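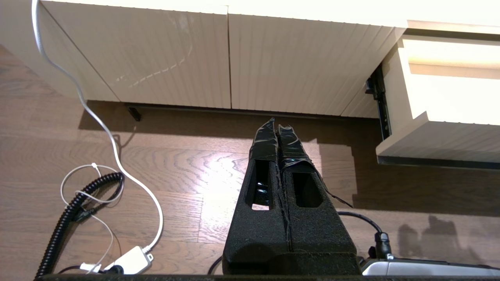 The base cabinets and the pulled-out drawer, from floor height.

Tokedthorpe Hall – kitchen group, minutes of the June meeting

Print this page | E-mail this page

We got going at 7 p.m., a bit late, with tea made in the small pot again (the big one still hasn't turned up!). I took the notes, so blame me for the spelling.

Last month's minutes were fine apart from one thing – the shelf liner came to 60, not 146, and I've fixed that.

Cabinets. We all like the grooved white doors, and we all hate cleaning them. Crumbs and grease get into the grooves and a flat cloth goes right over the top. Agreed to try a soft brush and warm soapy water, top to bottom, and to stop using the scouring pads, please. The gap under the cabinets gets swept every time from now on, and that includes the far corner.

Drawers. Long talk about this one. Silverware stays by the sink, dish towels move to the wide drawer, and the takeout menus go in the recycling. Someone wanted a drawer just for string and candles and we went back and forth on it for ages. Left for next time.

New doors or new paint? The Hukton quote for replacing all the fronts came in at 3146, and there was a bit of a silence after I read it out. Kingi would do new handles and hinges for 194. We voted for Kingi and the whole room cheered up.

Dish towels. Cotton only, and nothing with a fringe. I'll buy a dozen.

Next meeting is same time, same kitchen. Bring any lids you took home by mistake.

Comments

Could we label the drawers? I opened every one looking for the can opener last time.

Old toothbrush for the grooves, works great on mine at home.

I think I have the big teapot. Sorry! Will drop it off.

Print | E-mail to a friend

Recent items
Minutes of the May meeting
Hall kitchen: who has a key
Rummage sale leftovers
Fridge shelf rules, updated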